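Home Guides Kitchen Bath Outdoors Contact
Search Dustport guides...

How to Clean and Seal a Stone Countertop
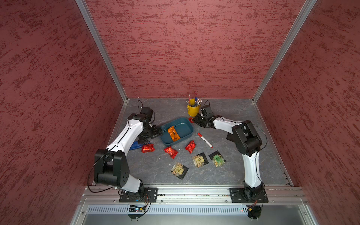 Gray surface with faint white veining.

May 18, 2024

Natural stone stains when the sealer wears thin. Resealing takes one evening, and most of that is waiting.

Start with a water test. Put a spoonful of water on the stone near the sink and leave it for 11 minutes. Wipe it up. If the spot has gone dark, the top needs sealer. If it looks the same as before, check again in August.

Clear the counter and wash it with warm water and a few drops of dish soap. Do not use vinegar, lemon or bathroom spray. Marble and limestone etch easily, and sealer will not fix a dull spot. Scrape off stuck food with a plastic card. Rinse twice, dry with a towel and leave it overnight.

Oil stains need a poultice. Mix baking soda and water to a thick paste, spread it over the stain and tape plastic wrap on top. Leave it for a day, then scrape it off. Old stains may need a second round.

Tape off the sink and any metal trim. Try the sealer in a back corner first. Pour a little on a soft cloth and work in small sections, keeping the surface wet for as long as the label says. Wipe off everything that is left — sealer that dries on top turns into a haze. If that happens, rub it with a cloth dampened with fresh sealer and buff right away.

Keep the counter dry for a full day before using it. Some sealers call for a second coat, so read the label before you put the can away.

Shares: 269 Comments: 93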